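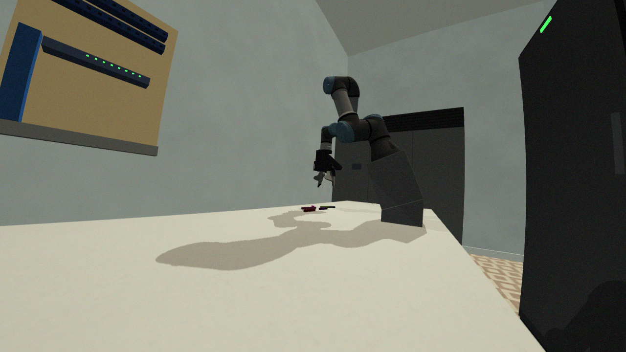 4.3 失败分析:夹爪为什么老停在半空

先说让我最头疼的一类失败。我在Ceretdale仿真环境里一共跑了3,012个回合,其中有31个回合的死法一模一样:机械臂到了小物体附近,停住,不下降,也不报错,一直耗到超时。第一次看到的时候我还以为是渲染进程卡了,重启了2次,照旧。

我最先怀疑的是Kiani规划器的逆解,毕竟它有前科(见3.2节)。可是把关节目标值导出来一看,解都在,限位也没碰到,规划器老老实实地给出了下降轨迹,只是没人去执行它。问题出在下游的安全监控模块Estine上:它拿到的物体位姿在两个候选之间来回跳,每跳一次就把下降许可撤回一次,计数器清零,从头再等。说白了,手臂一直在等一个永远等不到的“稳定”。

那位姿为什么会跳?我把俯视视角逐帧翻了一遍(那是个很漫长的星期二),发现出问题的回合里,手臂的影子大多压在物体附近。我们的检测器对细长的小件本来就不太有把握,影子边缘一扫过来,置信度就开始抖。

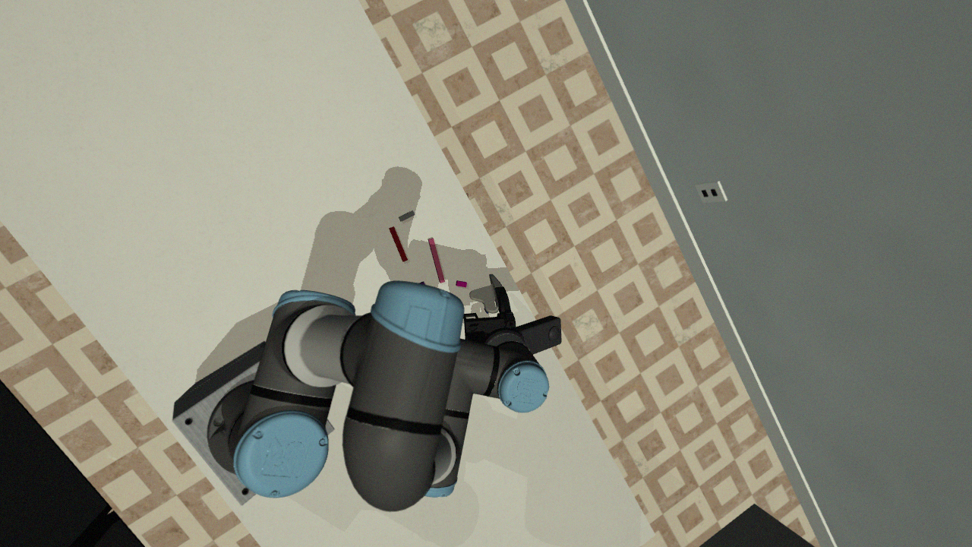

图4 俯视视角。夹爪悬于桌面上方,手臂的影子与小物体所在区域部分重叠。

为了验证这个猜测,我关掉阴影,把那31个回合用同样的随机种子重放了一遍,悬停全部消失。打开阴影再放,又全回来了!说实话我当时挺高兴的,虽然这等于承认我们的监控逻辑写得有毛病。

更让我不安的是另一面:监控模块撤回许可时不写日志。在仿真里这顶多浪费时间,可要是换成Dunport那边的真机,旁边的人看到手臂不动,很可能以为任务已经结束,伸手就去拿东西,而控制器里还挂着一条没执行完的下降指令。这种“安静的等待”比直接急停危险得多,我觉得值得单独写出来。

目前的改法很土:许可连续撤回40次就强制退回初始位姿,清空指令队列,并且抛出一条看得见的错误。检测器本身我还没动,阴影增强的训练数据放到第5节再谈。

本网站使用Cookie以改善您的阅读体验。继续浏览即表示您同意我们的Cookie政策。 接受 | 管理设置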